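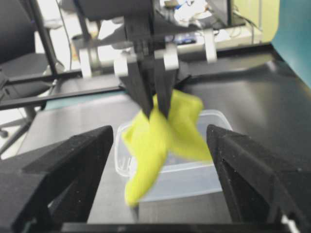 Ausgabe 40 | Seite 3

Suchbegriff eingeben Suchen

April — von Shabani Mwakalinga

Postproduktion: »Clumness« geht in die Tonmischung

Der Bildschnitt des Spielfilms »Clumness« ist abgeschlossen. Die Produktionsfirma Gruludness hat die Schnittfassung nach 20 Wochen abgenommen und an das Tonstudio Sang übergeben. Die Fassung umfasst 2.779 Einstellungen bei einer Laufzeit von knapp zwei Stunden. Gegenüber dem Rohschnitt entfielen zwei Nebenhandlungen, darunter die komplette Hafensequenz aus dem zweiten Akt.

Gedreht wurde überwiegend in 3,4K mit anamorphotischen Objektiven, die Nachtaufnahmen sphärisch. Beim Conforming mussten deshalb zwei Entzerrungsfaktoren parallel geführt werden. Bei mehreren Rollen fehlten die Objektivangaben in den Metadaten; die Kameraassistenz hat sie anhand der handschriftlichen Berichte nachgetragen.

Von den 262 geplanten VFX-Einstellungen liegt der größere Teil in Endfassung vor. Offen sind vor allem Retuschen an Fassaden und der Himmelsersatz in der Schlusssequenz. Diese Einstellungen laufen vorerst als Platzhalter mit eingebranntem Timecode durch die Mischung. Längenänderungen sind ab sofort nur noch nach schriftlicher Freigabe durch die Schnittabteilung möglich — auch bei einzelnen Bildern.

Sang beginnt mit Dialogschnitt und Geräuschen. Für die Nachsynchronisation sind sechs Termine angesetzt, zwei davon für die Nebenrollen. Gemischt wird zuerst die Kinofassung in 7.1, die Stereofassung wird daraus abgeleitet und separat geprüft. Der internationale Ton folgt zum Schluss.

Die Farbkorrektur übernimmt Pirorano. Grundlage ist die am Set verwendete LUT, die für die Innenräume etwas im Kontrast reduziert wurde. Ein erster Testakt wurde im Kino vorgeführt; die Schatten in den Treppenhausszenen waren zu dicht und werden überarbeitet.

Ein Starttermin steht noch nicht fest. Das DCP für die Festivaleinreichung wird mit deutschen und englischen Untertiteln erstellt. Korrekturen an der Titelliste bitte bis zum Beginn der Endmischung an die Redaktion.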